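Search this site Enter keywords Go

Filed under: Home & Garden > Cleaning & Care > Fabrics

Looking after quilted fabric, wall hangings and padded covers

Most quilted things in a house get washed far more often than they need. A bedspread that is aired every week can go months between washes, and a wall hanging can go years. The stitching and the filling wear out in the machine long before they wear out on the bed.

Check the filling first. Polyester wadding will take a cool machine wash and dries quickly. Cotton wadding holds a lot of water and gets very heavy, so lift it out with both arms underneath and don't let it hang by a corner. Wool wadding should be hand washed in the bath with wool mix. If the label is gone, unpick 2 cm of the binding at a corner and have a look.

Test the colours. Wet a white cloth, press it on the darkest fabric and hold it there for a minute. Navy, red and black are the ones that run. If any colour comes off, wash in cold water only, on its own, with a colour catcher sheet. We had a navy cot quilt that still bled after four washes.

Wash at 40 degrees at most, and cold for anything with appliqué. Appliqué that was glued on with fusible web before it was stitched can bubble in hot water and it won't go flat again. Satin stitch around the edges frays if it rubs on a zip, so do up every zip in the load, or better still don't put anything else in with it.

Use half the detergent you would use for sheets. Padding traps suds, and dried detergent is what makes an old quilt feel stiff. Run a second rinse. Leave out fabric softener.

Spin speed matters. 400 rpm is enough if your machine goes that low. The ordinary cotton cycle on our machine is much faster and it leaves hard creases across the padding. The laundromat in Clunville has a large Britex front loader that copes with a queen size quilt, which our own machine does not.

Dry flat where you can. A clean sheet on the lawn, quilt on top, another sheet over that to keep the sun and the birds off. Turn it at lunchtime. On a line, spread it over three or four wires so no single wire takes the weight. Padding that goes away damp will smell by the next week.

Creases in padding come out with steam, not pressure. Hold the iron just above the surface and smooth the fabric with your other hand once the iron is out of the way. Never rest a hot iron on polyester wadding.

For a hanging, go over the front with the vacuum on its lowest setting and a pair of old stockings stretched over the nozzle. Twice a year is plenty. Work from the top down. Spot clean marks with a damp cloth and a drop of wool mix, dabbing and not rubbing, then dab again with plain water.

Hang from a sleeve sewn along the back and a flat batten. Curtain clips leave dents and the top edge sags between them. Skasard sell a pine batten with the holes already drilled, or any timber yard will cut you one. Seal raw timber before it touches fabric.

Store rolled, padding outward, inside an old cotton pillowcase. Plastic bags sweat. 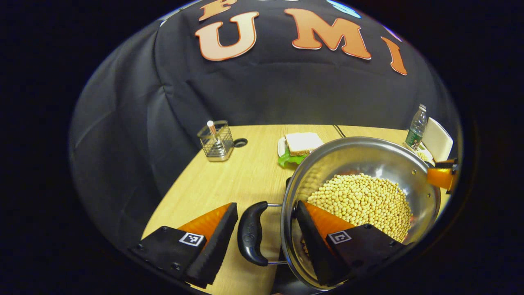

Letters are the part of a hanging that gives trouble first. Points and tight corners lift before straight edges do, so run a finger around each one when you vacuum and put in a few small stitches as soon as something feels loose. Match the thread to the letter and not to the background. Spanos thread in a fine weight works well for this, and one reel will last for years.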